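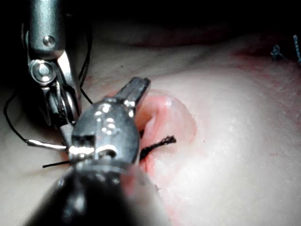 Section 5. Practicing on the Stoklow suture pad

The Stoklow pad is a reusable practice surface for closing a wound opening with needle and thread. Replace a thread when its tail has unraveled and the fibers have spread, as on the black tail lying across the opening. A frayed tail is hard to grip and leaves lint in the channel. Read this section through once before you unwrap the pad.

Note: The pad is synthetic. It needs no refrigeration and no wetting before use.

Setting up

1. Wipe the tray with a dry cloth and lay the pad in it, smooth side up.
2. Press the four corners down until the pad sits flat.
3. Turn the tray so the opening faces the direction you want to practice.
4. Set the lamp to one side. Light from straight overhead glares off steel tips.
5. Cut the thread to length. Black thread shows best against the pale surface.

Making a stitch

1. Hold the needle behind its midpoint, well clear of the point.
2. Enter the pad a short distance back from the rim of the opening.
3. Follow the curve of the needle through the material. Do not push it straight.
4. Pick up the needle on the far side before letting go of it on the near side.
5. Draw the thread through slowly and leave a tail long enough to tie.
6. Lay the spare thread out to one side in a wide loop, away from the tips.

Caution: Do not pull upward on a stitch to test it. The rim will tear, and a torn rim cannot be repaired.

Caution: Keep track of the needle at all times. If you put it down on the pad, leave it in plain view with the thread attached.

If the thread catches

Stop pulling. Open the tips, back them off the rim, and free the thread by hand if necessary. Trim any part that has gone fuzzy before you continue.

After use

1. Cut and remove all stitches.
2. Put needles in the sharps container.
3. Wash the pad in lukewarm water with mild soap and let it air dry. Do not use alcohol.
4. Store it flat in the Cormier sleeve.

Replacement pads are part 538. The deeper tray is part 509 and fits both pad sizes.

Section revised 11/9/24, L. Barros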